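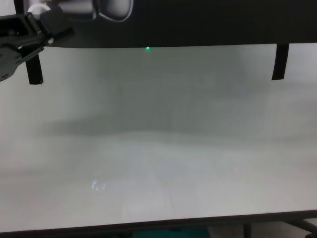

Der Arm mit geöffnetem Greifer vor der hellen Fläche.

Vormachen statt programmieren: Stand bei Benditix

Seit Anfang des Jahres arbeitet die Gruppe von Toshiko Hoshino daran, dem Arm das Abwischen glatter Flächen beizubringen. Programmiert wird dabei kein einzelner Weg. Eine Person führt den Arm von Hand oder über die Fernsteuerung durch die Aufgabe, das System zeichnet Gelenkwinkel, Greiferöffnung und Kamerabilder auf, und aus vielen solchen Durchgängen wird später ein Modell trainiert. Intern läuft das Vorhaben unter dem Namen Skastari.

Wischen klingt einfach, ist zum Vormachen aber unbequem. Wer den Arm am Handgelenk führt, drückt fast immer zu stark auf die Fläche und merkt es nicht, weil der Arm einen Teil der Kraft schluckt. Mit der Fernsteuerung ist es umgekehrt: Die meisten bleiben anfangs ein Stück über der Oberfläche hängen und wischen in der Luft. Katsuhiko Fukuda hat deshalb beide Verfahren nebeneinander ausprobieren lassen, mit denselben Leuten und derselben Aufgabe.

Ein Durchgang dauert etwa 40 Sekunden. Er beginnt immer mit offenem, leerem Greifer in Ruhestellung. Dann wird das Tuch aufgenommen, in Bahnen von links nach rechts gewischt und das Tuch wieder abgelegt. Pro Person werden 15 Durchgänge aufgezeichnet, danach wird gewechselt. Mehr hat sich nicht bewährt, die Bewegungen werden gegen Ende nachlässig und die Bahnen kürzer.

Schwierigkeiten macht weiterhin das Licht. Auf hellen, glänzenden Flächen entstehen Reflexe, die in den Kamerabildern wie Flecken aussehen. Ein frühes Modell hat versucht, genau dort zu wischen, und zwar ausdauernd. Die Reflexe bleiben trotzdem in den Daten, das Modell soll ja auch unter gewöhnlicher Deckenbeleuchtung arbeiten. Schatten werden ebenfalls nicht herausgerechnet.

Zu jeder Aufnahme gehören außerdem Bilder, in denen der Arm nicht zu sehen ist, nur die Fläche und was sie umgibt. Sie werden beim Auswerten gern weggeworfen, weil scheinbar nichts darin passiert. Für den Abgleich der Helligkeit sind sie aber brauchbar, und sie zeigen, ob sich zwischen den Durchgängen etwas an der Umgebung verändert hat. Frau Hoshino bittet darum, sie nicht zu löschen.

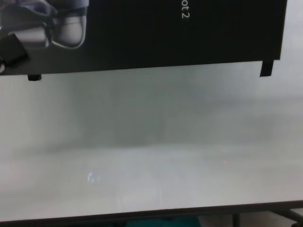

Hinweise für alle, die aufzeichnen

Vor dem ersten Durchgang bitte die Ruhestellung anfahren und den Greifer einmal ganz öffnen und schließen. Die Aufzeichnung erst starten, wenn der Arm steht.

Beim Führen von Hand den Arm nur am Handgelenk anfassen, nicht an den Fingern des Greifers. Die Hand gehört nach Möglichkeit nicht vor die Kamera. Wenn sie doch ins Bild gerät, den Durchgang zu Ende bringen und im Protokoll vermerken.

Misslungene Durchgänge werden mit abgegeben. Ein verlorenes Tuch oder eine ausgelassene Bahn ist kein Grund für einen Abbruch – bitte nur kurz dazuschreiben, was schiefgegangen ist. Abgebrochen wird, wenn der Arm irgendwo anstößt oder die Fernsteuerung aussetzt.

Die Dateien kommen wie bisher in den Ordner Stoka, getrennt nach Handführung und Fernsteuerung. Im Februar lagen 2 Sätze im falschen Unterordner und mussten einzeln durchgesehen werden.

Wie es weitergeht

Im März soll der Vergleich der beiden Verfahren abgeschlossen sein. Danach kommen senkrechte Flächen an die Reihe, bei denen der Anpressdruck noch einmal anders zu dosieren ist. Wer mitmachen möchte, meldet sich bei Katsuhiko Fukuda. Vorkenntnisse sind nicht nötig, eine kurze Einweisung am Arm genügt.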